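talk notes — Saturday, second slot after lunch. 22 min incl. questions. DON'T read these out word for word

**Looking after a pale tabletop** (working title, Nilmini wants something snappier, no time)

Open cold. No bio slide. Ask the room: who ate breakfast at a wooden table today? Hands. Who knows what finish is on it? Wait. Fewer hands. Good, go.

- my own table: bought second hand from a guy in Rinunska, came with no paperwork
- used it two years before I asked what was on it. Oil? Lacquer? Hard wax?
- got it wrong first time. Put oil on top of lacquer. Sticky for a week, homework stuck to it, kid not happy
- so — find out FIRST, then buy stuff

Finish test, do live w/ the scrap board if the water jug is there (ask Detlef):
- drop of water, underside or back corner
- wait 5 minutes. keep talking
- beads up and wipes off clean = sealed. Goes dark = oil or bare
- neither one is "bad", they just want diffrent care

Next bit is grain. Slow down here, I always rush it.

Pale tops hide a lot. Everyone looks at a table from standing height with the ceiling light on and says looks fine. Get down low, look along it, daylight from the side if you can. You want to see streaks, arches, small marks. Then decide what's wood and what's dirt.

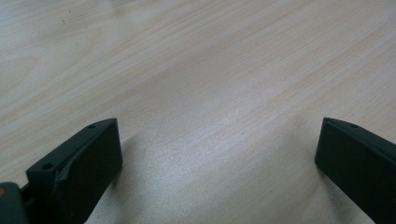 *Curved grain upper left, straight lines around it. Small dark specks too.*

Things to say w/ this one up:
- arches are what you show people who think grain is always stripes
- specks: could be in the surface, could be crumbs, pepper, whatever. Fingertip first. Then damp cloth. THEN worry
- do not scrape. I said this in June and somebody came up after and told me they used a butter knife
- soft pale smear near the top is a reflection, not a stain. Half the "stains" people email me about are a window. Move your head, if it moves it's light

Real wood or printed? Somebody will ask. Short answer: follow a line to the edge of the board and over it. If it carries on into the end, good sign. If there's a strip stuck on, maybe veneer, maybe print. Can't settle it from one photo and I won't try, so don't let them push me into it.

Daily care (keep this fast, they know most of it)
- cloth wrung out hard. harder than that
- wipe with the grain, second cloth dry, same direction
- one drop dish soap in a bowl, no more
- no vinegar on oil finish. Waltraud disagrees, says she's done it forever, fine, her table
- no scouring pad, no "magic" sponge — it's fine sandpaper basically, leaves a shiny patch on a satin top or a dull one on gloss
- crumbs off before wet. Crumbs under a damp cloth = scratches

Costs slide: skip unless asked. Refinish quote I got was 403, did it myself for way less. Tin was Rikance hard wax, half of it still in the basement. Not an ad. Say not an ad.

Story if there's time: Kettler place, the long tables, the planter that sat in one spot all winter. Ring never came out. Moved the planter one seat over so now there's two rings. Laugh, move on.

**Clearing it off**

The part people skip. Can't look after a top you never see. Mine had mail, chargers, a fruit bowl, a puzzle. Once a week everything comes off. Not pushed to one end. OFF, onto chairs, floor, wherever.

Then leave it clear for one evening. Live with it. You notice which things you go looking for and which you don't miss. Puzzle went back. Fruit bowl went to the counter.

Last slide, leave it up for questions. Bare wood in the middle, tan streaks and paler almost gray ones, lines going diagonal and spreading out as they come toward you. Satin, a bit. Point at that word — satin shows fingerprints less than gloss and rubs up shiny if you scrub.

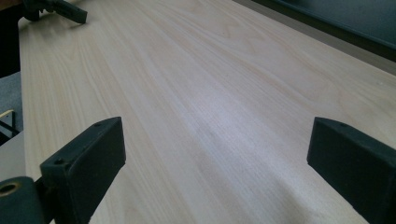 Reinhold after the run-through: you keep saying "with the grain" but my table has boards going both ways, so which one do I follow? Fair point, hadn't covered it. He also thinks the two-cloth thing is overkill and one decent microfiber does the job.

-> add: follow each board on its own, stop at the join, lift, turn. Slow but you only do it like that for oiling. For a daily wipe pick the longest direction and get on with your life
-> on microfiber: ok on lacquer, I still don't like it on fresh oil, leaves lint. Say "I don't like it", not "it's wrong"

Likely questions
- hot pans: trivet. always. even on lacquer
- white ring = moisture usually, give it a few days before you attack it
- black ring = deeper, might be iron, might need a pro
- how often to oil: when the water drop stops beading, no calender
- sunlight: yes it changes color, yes under the placemats too. Move the placemats now and then

If running late cut: costs, Kettler story, sunlight. Keep the finish test whatever happens.

Handouts w/ Volker at the door. Clicker batteries!! Bring the scrap board back in the tote, it's Nilmini's and she wants it monday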